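Toy food sets to be covered by new small-parts labelling from Flultstead test house

April 27, 2021

Ovell, the product testing firm based in Flultstead, has published a revised procedure for assessing plastic play food. The document replaces guidance issued nine years ago and applies to any set sold with separate pieces intended for stacking, sorting or pretend cooking.

Under the old procedure, one piece of each type was taken from a set and tested alone. The revised version requires every piece to be tested, including duplicates, and adds a pull test for soft parts and a drop test for rigid ones. Storage boxes supplied with a set are now treated as part of the product.

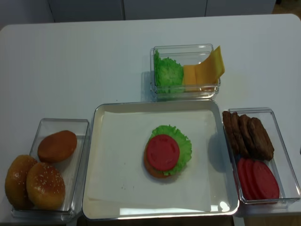

Toy hamburger pieces, with lettuce and cheese slices in a clear container.

The change follows a review of 866 sets submitted to Ovell by importers and retailers. The review found that failures were most often linked to differences between moulding batches, and that a single sample was a poor guide to the rest of the box. Thin pieces performed less well than thick ones after repeated bending. Printed surfaces passed the rub test in most cases.

Pieces will be bent 2000 times under the new procedure, up from the previous figure of half that number. Hinged lids will be opened and closed 4000 times. Any crack longer than the permitted limit will be recorded as a failure, whether or not a fragment has come away.

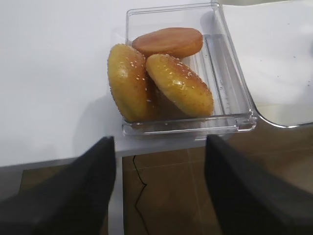
Suppliers must also state the batch number on the outer carton and keep samples for nine months after the last delivery. Labels must give the smallest dimension of the smallest piece in millimetres. The lettering has to be legible without opening the pack, and stickers placed over a seam will not be accepted.

Two manufacturers, Kälin and Garlow, took part in a trial of the procedure in February. Both reported that testing took longer than before, mainly owing to the bending stage. Garlow asked for the drop height to be reduced for pieces made of foam. Ovell declined the request but has agreed to look at the matter again when the first year of results is available.

Existing certificates remain valid until they expire. Applications already lodged will be completed under the old procedure unless the supplier asks for them to be transferred.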